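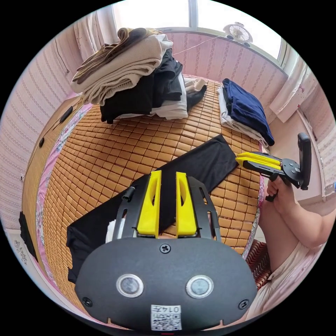 Where is the best place to fold laundry? On the bed, with the bed made first.

I have held this view for years and I am told it is old-fashioned. My friend Anayeli Orozco folds everything standing up at a Fitton table she bought for the job, and it does keep her back straight. But the table lives behind a door for most of the week, and a black bath sheet hangs off it on both sides. A bed takes a large piece of cloth laid out flat, corner to corner if need be, and you can sit down next to it.

The covering matters more than people think. A duvet is a poor surface. It gives under your hands, and the creases you press into a shirt come straight out again. A bamboo sleeping mat, the kind made of small tiles, is the best I have used. It is firm and cool, and the rows give you a line to square the edges against. Mine cost less than a decent ironing board and has lasted 14 summers. I leave it on until the end of August and fold on a blanket after that, and the folding is always worse for it.

Dark cloth deserves a word. Black shows every bit of lint, so it should go down on something that doesn't shed. It should also be done early, while the light is good - I have put away black trousers inside out more than once by lamplight.

The usual objection is that clean washing ends up in a heap on the bed and stays there till midnight. That does happen. Ludger Kröger once told me he slept beside the same pile for seven nights. I would still say the bed is the better choice, as a pile on a bed has to be moved before you can lie down properly, and a pile on a chair can sit there for a month. Most of mine have.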